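4.2 Does the shape of the bin matter?

It is often said that sloping walls make a parts bin easier to empty, on the grounds that whatever touches the side slides back towards the middle. We found this repeated in supplier leaflets and in two earlier reports from Treltdale, in neither case with any figures behind it. The claim may hold for small round goods. For long blocks we doubt it, and the layouts recorded at Floltthorpe in May give it little support.

Long pieces do not roll. Once one has come to rest along the foot of a wall it tends to be treated as settled, and the next piece is left to lie against it or across it. Figure 3 is typical of the layouts we coded as "clustered at the back". 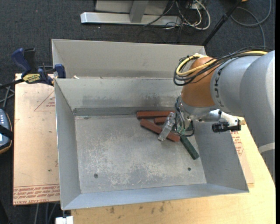 Materials Handling and Storage Group, Floltthorpe

Figure 3. Three red blocks and one green block towards the back right of a metal bin with sloping walls. The rearmost red block lies close to the back wall and nearly parallel with it.

Of the 1,241 layouts, 77 were set aside as the two coders (Garg and Vallejo) could not agree on a label. Among the rest, clustering near a wall was common enough that we cannot accept the slope as a cure for it. Kioko has argued that a steeper wall would behave differently. Perhaps it would, but no one has yet shown us one that does.

Wear on the bin floor is a weaker kind of evidence still. The scratches and worn patches in Figure 3 spread over the centre and lower area of the floor, and it is tempting to read them as a map of where goods usually lie. We would resist that. A scuffed floor says nothing of what scuffed it, or when, and the Lukumay study leans on such marks far more than it should.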